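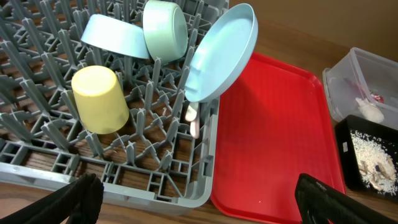

**Is the Enport kit suitable for a small workplace kitchen?**

It is suitable where the crockery is light, the bench is fixed and one member of staff can be trained to supervise it; for mixed glassware I would recommend waiting for the next release.

The remainder of this post sets out how I arrived at that view. I have been assessing the Enport tabletop arm, manufactured by Grimeck and supplied in this country by Prisemen, on behalf of a community centre whose kitchen I help to manage. The evaluation unit was provided on loan, and no payment was received for this review.

## What is supplied

The kit comprises the arm, a two-fingered gripper, a wrist camera, a clamp mount and a licence for the Reddy task software. The purchase price is $2,333, with the licence included for 2 years. After that period it must be renewed annually, and Prisemen was unable to confirm the renewal fee in writing. Prospective purchasers should request that figure before signing.

## Setting up

Assembly was straightforward, although the printed manual refers to a cable colour that does not match the one supplied. Calibration occupied almost 11 minutes on the first attempt and considerably less thereafter. The clamp requires a bench with a square edge. Ours is rounded at one end, which limited the choice of position.

## Handling crockery

Plastic ware is where the kit is at its best. An upturned cup in a dish rack, such as the pale yellow one, offers the gripper a firm and forgiving shape. Bowls resting on their sides against one another, like the blue and green pair, ask more of the software, and I would advise operators to leave a space between such items when loading.

Plates standing upright are handled competently provided the approach angle is set manually. The default angle is too shallow. A serving tray kept directly beside the rack makes a sensible unloading point and keeps the arm's travel short.

## Software and support

Reddy is organised around saved routines, which may be copied and edited. The labelling of those routines is poor, and I found myself keeping a written list beside the keyboard. My enquiries were answered by Isla MacLeish of the Prisemen service desk, whose replies were prompt and thorough. She advised that a revised manual is in preparation.

## Recommendation

I have recommended that the centre lease one unit for a trial term and defer any purchase until the renewal fee is known. The trial agreement should specify who bears the cost of replacement finger pads, as the current wording is silent on the matter. I have forwarded a proposed clause to Prisemen and will publish their response when it is received.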